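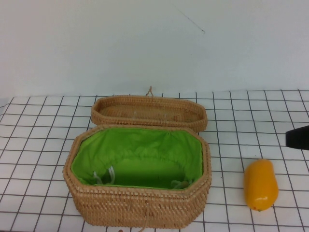 Chapter 3
Task Planning Over Uncertain Poses

A planner works with symbols; a perception module delivers numbers with errors attached. This chapter covers the layer between them. We start with the pose estimate and its covariance, then define predicates such as INSIDE and CLEAR as tests on those quantities, each with a threshold the programmer must set.

Section 3.1 reviews frames and notation. Section 3.2 develops the predicate tests. Section 3.3 treats replanning when a predicate changes value during a motion. The listings use the Prutine library and assume the controller interface from Chapter 2. Readers who know Kalman filtering may skip 3.1 but should note the sign convention in Equation 3.14, which differs from Chevalier's.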